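Mastalwood Benchtop Cell — planning and ordering page

The Benchtop Cell is a bench, a mounting plate, a control cabinet and a set of cables, cut and drilled to take one or two tabletop arms. The arms are ordered separately. Most customers already own at least one and want a proper place to bolt it down.

## Price and what it covers

The base cell is $2,749. That includes:

- the bench frame with leveling feet
- one mounting plate, drilled to the pattern you give us at order
- a lockable cabinet for the controller
- a stop button on a 10-foot lead
- a printed wiring sheet

Shipping is quoted by zip code. The cell goes out on a single pallet from our Stendstead shop and needs a lift gate if you don't have a dock. A second mounting plate can be added at order or later, but later costs more — the frame has to be drilled on site.

Not included: arms, grippers, cameras, the computer, or any simulation software. We can give you a drawing of the bench with the plate positions so your software people can build a matching layout before the pallet arrives.

## Lead time

Standard cells ship in eight weeks. Custom tops take 10. Orders placed in November usually slip into the new year, so if the money has to be spent by year end, ask Graça Gouveia in sales for an invoice date in writing.

## Choosing a top

1. Plain laminate is the standard top. It wipes clean and is the easiest to replace.
2. Steel is heavier and suits magnetic fixtures. Add two people to the unloading crew.
3. Stone tops are made to order through Usmani. They are heavy, they can't be drilled after delivery, and the plate goes on the frame behind the slab. Check your floor rating first.

## Planning the test items

Buyers budget carefully for the arm and then have nothing left for things to pick up. Set aside a line for it. Cover a spread of sizes, finishes and shapes, and include a few things that block the arm's view of other things. For a kitchen-type task list, we suggest planning the layout in simulation first and buying only what the layout calls for. A crowded counter with a pot, a pump bottle, an espresso machine and a few odd pieces is harder on a planner than a row of blocks, and closer to what most people want the arm to handle.

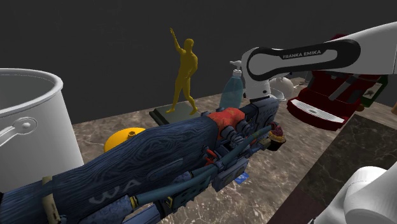 ## Site checklist

- Clear floor space on three sides of the bench
- One grounded outlet per arm controller, plus one for the computer
- Network drop within 16 feet, or order the longer cable
- A wall or screen behind the bench in one flat color, if you use cameras

## Questions and orders

Technical questions go to Tanveer Zaidi. For quotes and purchase orders, write to Graça Gouveia and include your arm model, the top you want and the delivery zip code. Quotes are good for 60 days.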